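Most two-arm policies fail at the handoff between intentions. One arm is ready to lift, the other has yet to commit, and the controller has no clean way to represent the difference. At Troltham, a small software group working on bimanual manipulation, that gap has taken up most of the work since January.

The group's control stack, Sibiya, runs as three processes. A perception node estimates object pose and contact state. A planner proposes short motion segments for both arms on a shared clock. A low-level controller tracks those segments and reports the residual error back up. The planner used to treat each arm as a separate client with its own queue. Under that design, a delay on one side left the other side executing a segment that no longer made sense.

"You would see it in the logs as two correct trajectories," says Sipho Sithole, who wrote most of the current planner. "Each arm did what it was told. The pair did something else."

The rewrite replaced the two queues with one. A segment now carries targets for both arms, plus a condition that must hold before either may advance. If the condition fails, both hold position and the planner tries again from the measured state. The cost is speed, and Sithole does not dispute it.

Lids are the task the group returns to most. A lid on a plastic tub is light and slightly flexible, and the force needed to free it varies along the rim. The pose estimate is also at its worst at the moment it matters, when a gripper covers part of the lid.
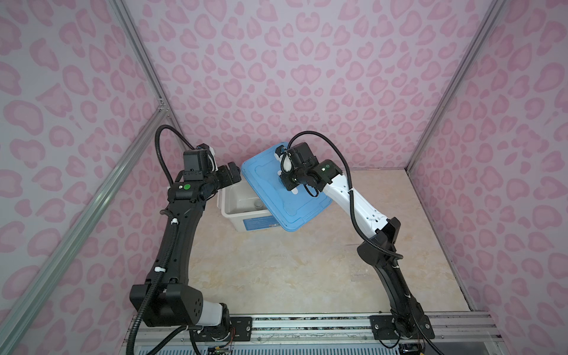

The lid task on the two-arm cell, with the right gripper on the blue lid and the container partly open.

Occlusion is handled with a fallback. When the visible area of the lid drops below a threshold, the perception node stops updating the pose from the camera and propagates it from the arm's joint readings, on the assumption that the grasp is rigid. The assumption is wrong for thin plastic, but the error stays small over short segments. Eight consecutive segments without a camera update trigger a stop.

Visual variation gets separate treatment. Segmentation models trained against one plain background tend to learn the background, so Troltham evaluates each release against patterned surroundings as well. The regression suite holds 1194 recorded episodes and is replayed in full before a merge. Of these, 34 are marked as known failures and kept that way – a change that makes one of them pass is reviewed as closely as a change that breaks something else.

Replay runs on Cadau, an in-house tool that feeds logged sensor data through the stack with the original timing. It caught a fault this spring in which timestamps from the two arms drifted apart during long runs. Live tests had missed it, as few of them lasted long enough.

The next item is the hold condition itself. It is written by hand for every task, and the list is getting long. Sithole wants it learned from demonstrations, with the handwritten version retained as a check. A first branch, named Nurnard, has been trained on 1000 demonstrations and still holds too often near the end of a lift.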